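Speaker notes – Ellthorpe riverside path and landscape works
Talk given Jan 13, 2021

Slide 1. Start with the location map. The site is the south bank of the old mill channel between Ellthorpe lock and the road bridge at Skendedthorpe. Two parishes, one drainage authority. Mention that the channel is still in use for farm water, so levels can't be dropped outside the winter closure.

Slide 2. Why the work is needed. The bank has been cut back by boat wash and by people walking too close to the edge. At the narrowest point the path is down to 70 cm. Wheelchairs and buggies have to turn round there.

Slide 3. What we are proposing. A path 2 metres wide for the full length, surfaced in rolled stone. Bank repaired with coir rolls and willow stakes, sheet piling only at the bridge. Say clearly that the piling is at the bridge and nowhere else, as this was the main objection last time.

Slide 4. Planting. Tarek Ghanem drew up the scheme. Hawthorn, hazel and field maple along the field side, with gaps left for the views that people asked us to keep. 100 new trees in all, and 20 of the old crack willows to be pollarded. Three will have to come down. Show the tree plan and leave it up for a minute – people will want to find their own stretch.

Slide 5. Drainage. Hand over to Bilal Shboul for this one. If he is held up, the main points are: the field ditches keep their present outfalls, the new path falls away from the water, and the culvert at Rizk farm is replaced with a larger pipe.

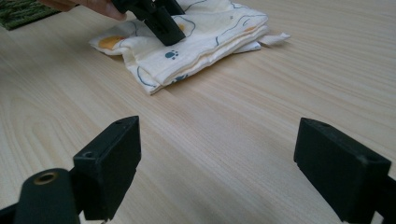
Slide 6. Timing. Tree work has to be finished before birds start nesting, so it all needs to be done by the first days of March. Bank repairs go ahead while the water is low. The path surface is laid last, working from Skendedthorpe back towards the lock. The towpath diversion goes along Kalance Lane and will be signed at both ends.

Slide 7. Upkeep. Nizar Sleiman's team takes on watering and replacement of failed plants for the first two summers. After that it passes to the parishes. The split between them has not been agreed. If asked, say so.

Questions. Likely ones are lighting (none planned), cycling (allowed, no separate lane) and moorings (no change). Anything on land ownership goes to Majdi Farah, who has the deeds plan with him.

Leave the comment sheets by the door. Replies go to Ghassan Sabbagh at the Ellthorpe office.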